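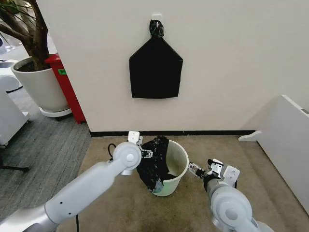 *Bin relining, two-arm unit. Left gripper on the bag edge at the rim, spare bag on the wall hook.*

# wekwood-bins

Task notes, logs and staff records for the bin relining trial at the Wekwood office. The trial covers the part of the evening cleaning round in which a waste bin is given a fresh bag. Emptying, carrying and disposal are still done by the cleaning team and are outside this repository.

Maintainer: Osaze Nnaji. Cleaning lead: Myrtle Strickland. Card last revised 07/09/2018.

## Contents

| Path | What it holds |
|---|---|
| `runs/` | One folder per attempt, 2,963 in total |
| `labels/` | Step labels and outcome for each attempt |
| `handover/` | Shift notes typed up from the cleaners' book |
| `rota/` | Evening rota before and after the July change |
| `tools/` | Scripts for checking and splitting |

Audio is not recorded. Names in `handover/` are replaced with a role code, except where the writer asked to be named.

## Task definition

An attempt starts with the bin on its mat and a bag within reach of either arm. The steps are labelled as follows:

1. `take`: bag picked up
2. `open`: mouth of the bag separated
3. `drape`: bag laid over or into the bin
4. `grip_rim`: one gripper closes on the bag at the rim
5. `spread`: second gripper works the opposite side of the opening
6. `fold`: edge turned down over the rim
7. `release`: both grippers clear of the bin

Steps 4 and 5 may repeat. Each repeat gets its own label, with a suffix (`spread_2`, `spread_3`).

An attempt is `ok` if the bag lines the bin and the edge is over the rim all the way round. It is `partial` if a cleaner had to finish the fold by hand. Anything else is `fail`, including attempts stopped by the operator.

## Who labels

Labels were first done by the engineering side. Since the July change they are done by two members of the cleaning team, Shoshana Pruitt and Demetrius Whitlock, in paid hours at the start of the shift. Their labels replaced the earlier ones in 149 attempts. Most of those moved from `ok` to `partial`: the bag looked right but the edge was resting on the rim with too little turned over, and would have slipped once anything heavy went in.

The old labels are kept in `labels/superseded/`. Do not train on them.

## Changes to the work

This section is here at the request of the cleaning team.

- The evening round has 6 people on it, as before. No post was removed during the trial and the site agreement rules this out until the review.
- Relining at the trial bins came off the round. Emptying did not, so each of those bins is still visited. Bending is reduced. Walking is the same.
- One cleaner per shift now acts as operator. This was first added on top of normal duties. After complaints in the handover book it was given its own line in the rota, with the operator rate.
- The operator may stop the unit for any reason and does not have to record one. The `stop_reason` field is therefore often blank. Treat blank as missing data, and do not infer a fault from it.
- Bags are hung on wall hooks next to the trial bins. Cleaners had been carrying them on the trolley and several still prefer to. See `handover/notes.csv`, rows tagged `bags`.

Myrtle Strickland's comment on the first draft of this card: "Please put down that a stuck bag takes longer to sort out when the machine has already had a go at it. You have to get the creases out first." There is no field for this. An estimate can be made from the gap between the end of a `fail` and the next `bin_clear` event.

## Known problems

- Black bags have glossy highlights along the wrinkles, and the edge finder sometimes follows a highlight instead of the edge.
- `grip_rim` may be labelled late where the gripper hides the contact point.
- Clocks on the two arms drifted apart in 19 attempts. They are listed in `tools/clock_skip.txt` and excluded by default.
- The pale bins are over-represented. Results should not be assumed to hold for the metal bins upstairs.

## Use

```
python tools/check.py runs/
python tools/split.py --by shift --out splits/
```

Split by shift, never by attempt. Consecutive attempts share a bin position and often the same roll of bags, and a random split gives scores that are too high.

The data may not be used to time, rank or assess individual staff. Operator codes are reissued each month and the key is not kept. Requests for other uses go to Maarten Vanhove, who will ask the cleaning team before replying.

## To do

- [ ] add a `bag_condition` field
- [ ] merge the `bags` and `hooks` tags
- [x] operator line in rota
- [ ] metal bins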